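Film and Its Institutions
Unit 2 handout: Reading a small national cinema

The set text for this unit is the Mendham survey of regional film production. Read the introduction and the chapter on funding before the seminar. The survey treats a cinema as a set of working arrangements: who paid, who booked the theaters, who kept the prints. Style comes second in its account, and you should decide whether that order holds up.

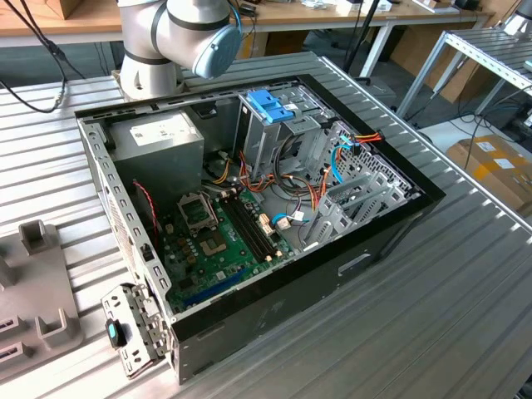
2.1 Terms

Production cycle – a run of films made close together on similar budgets, usually to follow one success. A cycle is shorter than a genre and easier to date.

Quota film – a film made mainly to meet a legal requirement for local content. The term is often used as an insult. In this course it describes how a film was financed and nothing more.

Circuit – a group of theaters booked from one office. The Orozco circuit is our main case. Its booking sheets survive for 20 theaters, with gaps in the winter months.

2.2 The problem of the canon

Most histories of small cinemas rest on the films that can still be seen. These are mainly features that traveled to festivals or were later shown on television. Shorts, sponsored films and second features drop out of the record early, and the critic then describes the remainder as if it were the whole output.

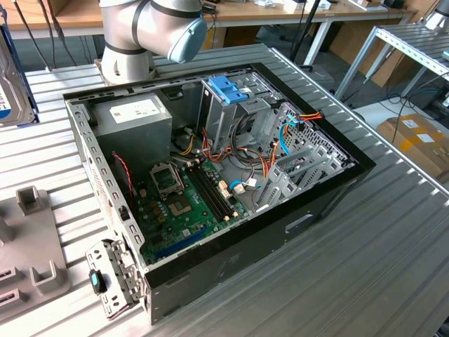 The booking sheets give a different picture of what audiences were offered. A typical Orozco program held two features and a short, changed midweek. The better-known feature was often placed second on the bill. Where a title appears on the sheets but no print is known, record it in your filmography as "not located" and cite the sheet.

Compare this with the Drutow studio, which kept its negatives but few business papers. We can study the lighting and cutting of a Drutow melodrama closely and still not know where it played. The two collections have to be read against each other, and they overlap for only three seasons.

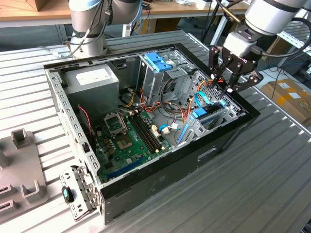 Prakudetti objects that booking sheets record what a theater planned to show, that late changes were common, and that a history built on them risks describing a program no audience sat through. The point is fair for single dates. It is weaker for whole seasons, where substitutions tend to come from the same stock of titles.

2.3 For the seminar

Choose one title from the sheets and trace it through at least two sources. Bring notes on one page. Response papers on the Mendham chapter are due at the end of September.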